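Grants > Duslow Fund > Ernley Hat Library > Progress report 2

Ernley Hat Library: second progress report to the Duslow Fund
Submitted 12/1/19 by Gerasimos Vasilakis, project lead

When we last wrote, the hats were in bags, the bags were in the hallway, and the hallway was in breach of at least one fire rule. The hallway is clear. I would like that entered as an achievement before we get to the ones you paid for.
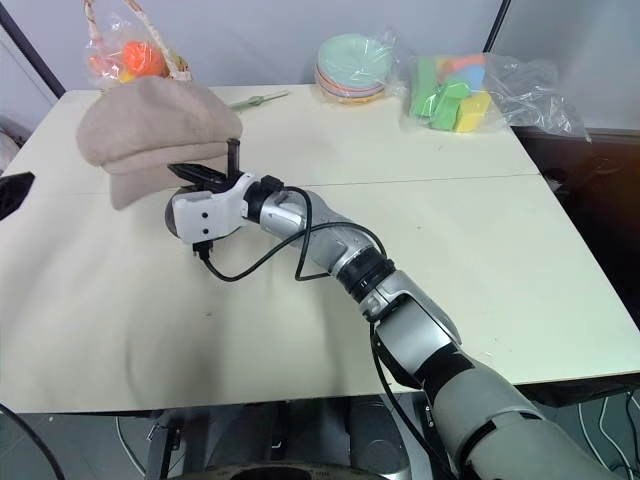
The collection came to us from the Brandes Theater when it closed its costume store, and the terms of your grant were that we sort it, clean what could be cleaned, and get it onto shelves where schools and amateur groups could borrow from it. Sorting took much longer than the plan allowed. The plan was written by me, before I had opened any of the bags.

Sorting

All the soft hats are now done. That means flat caps, newsboys, berets, knitted things, and a group we have filed under "other soft" until somebody with training tells us what they are. Each hat gets laid on the big table, checked for moth, stretched seams and old makeup, measured around the inside band, and given a tag. The tag goes on the lining with a loop of thread. We tried safety pins in the spring and now own several berets with holes in them.

The newsboys were the largest group by far. Every musical with a street in it seems to have needed a dozen. They also take the most patience, as the crowns go flat in storage and each one has to be coaxed back into shape before you can judge its condition. Felt and wool ones are steamed lightly and stuffed with tissue. Ones with a cardboard stiffener in the brim are not steamed, a rule we adopted one brim too late.

The hard hats, by which I mean bowlers, toppers and straw boaters, have not been started. They are boxed and dry and can wait. Under the original schedule they would have been finished in May.

The room

We moved into the back room at Orov Street at the end of the summer. It has good light, a working sink and a door that shuts if lifted. The pale tabletop has been the best decision of the project. On the old dark green one, moth casings were easy to miss, and black felt more or less disappeared. Now we can see exactly how dirty everything is, which has been hard on morale and good for the hats.

Shelving is up along one wall. The second wall is waiting on brackets, which were delivered in the wrong size, exchanged, and delivered in the wrong size again. The supplier has been very polite about it.

Lending

We opened for trial loans with 60 hats available and have made 22 loans so far, nearly all to schools. Everything has come back except 2 berets, and we are told they are "definitely in the music room." One flat cap came back with somebody else's flat cap inside it, so by one measure the collection is growing.

Borrowers asked for two changes. They want to see sizes before they come in, and they want to keep hats through the end of a run without renewing halfway. Both are reasonable. Sizes will go on the list once the list is fit to be seen. Loans have been extended already.

Money

Spending is within budget on everything except tissue paper. I had assumed ordinary tissue would do. The acid-free kind costs a good deal more, and a puffy crown swallows an amazing amount of it. We have covered the difference from the travel line, which was generous given that nobody has gone anywhere. If the Fund would prefer that we ask before moving money between lines, please say so and consider this the asking.

The steamer was replaced under warranty and cost us nothing but an afternoon on the phone.

What comes next

The hard hats, starting with the boaters, which need the least cleaning and the most space. We also plan to run a mending day for the 20 soft hats set aside with loose linings or split seams. None is rare, and a patient person with a curved needle could save most of them. We have the needles.

I would ask the Fund to agree to one change in the schedule, moving the full public opening to after the second wall of shelves is in place. Opening without it would mean putting the toppers back in the hallway.

The condition list and receipts are attached. The receipts are in date order apart from the tissue paper, which has its own envelope.

G. Vasilakis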